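Folding Laundry in a Small Bedroom: A Study of Three Methods

Effie Innes, Household Studies project report
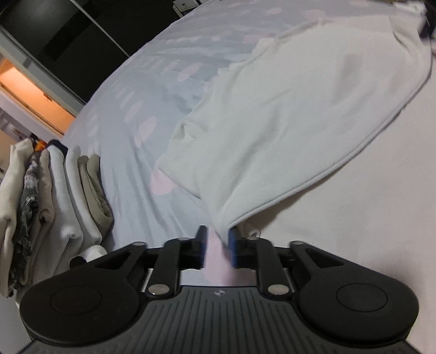
Figure 1. White garment lifted by one corner over the bed, with the stitched hem along the lower right side.

1. Background

The project looked at how clean laundry gets folded in a home with no laundry room and no large table. In the apartment I used, the bed is the only flat surface big enough to spread out a garment. I wanted to know which way of folding on a bed gives the flattest stack and takes the least time.

My first plan was to compare a bed with a folding table. I dropped this in November after the table I had borrowed turned out to be too narrow for anything but socks. All the results in this report are from the bed.

2. Materials

The bed was made up with a pale blue-gray sheet with pink printing on it. This was useful for white items, as the edges were easy to see against it. The laundry was a normal household mix, mostly tops and T-shirts, plus pillowcases and dish towels. I washed everything with Bekenell powder and dried it on a Kvaran rack. Nothing was ironed.

Times were taken with a kitchen timer and written on a paper sheet, then typed up the same evening.

3. Methods compared

Method A, flat fold. The garment is laid face down and smoothed from the middle outward. The sides are folded in, then the bottom is brought up to the neck.

Method B, corner lift. The garment is picked up by one corner and allowed to hang so that the cloth straightens under its own weight. It is then lowered onto the bed and folded as in Method A.

Method C, board fold. A Tusotetti folding board is placed under the garment and its panels are turned over one at a time.

I folded 100 items with each method. A fold was marked as failed if the item had to be opened and started over.

4. Results

Method A was the fastest for pillowcases and dish towels. These have straight sides and need very little smoothing. For tops it was slower, mainly because the hems rolled under and had to be pulled out by hand.

Method B had the fewest failed folds on thin cloth. Lifting by a corner does pull creases into the fabric. In Figure 1 they run from the middle of the garment toward the corner being held, and the left edge is still rumpled. On most items, creases like these came out with one pass of the hand once the garment was down flat. The rumpled edges took longer, and I ended up doing those before the first fold every time.

Method C gave the most even stack. It was also the most annoying to use on a bed. The board sank into the mattress on one side and the panels did not close flat. In one session I lost 227 seconds to moving the board back into place, which I counted as folding time.

5. Problems

The sheet moved. After 30 items or so of pulling and smoothing it had crept toward the foot of the bed, and I had to tuck it in again. I did not stop the timer for this in the first two sessions but did in the later ones, so the early times are a little too long.

Curved hems were hard to judge. I had planned to line up the hem with the shoulder seams, but a curved hem has no straight part to line up. I used the side seams in place of it and changed my instructions to match.

I also got faster with practice. Method C was tested last, so it had an advantage that I did not correct for.

6. Next steps

I would like to repeat the tests with the order of the methods mixed. I would also put a Fullorura pressing mat under the board to see whether a firmer surface fixes the sinking. Fitted sheets were left out of this report and need a separate test – they do not suit any of the three methods as written.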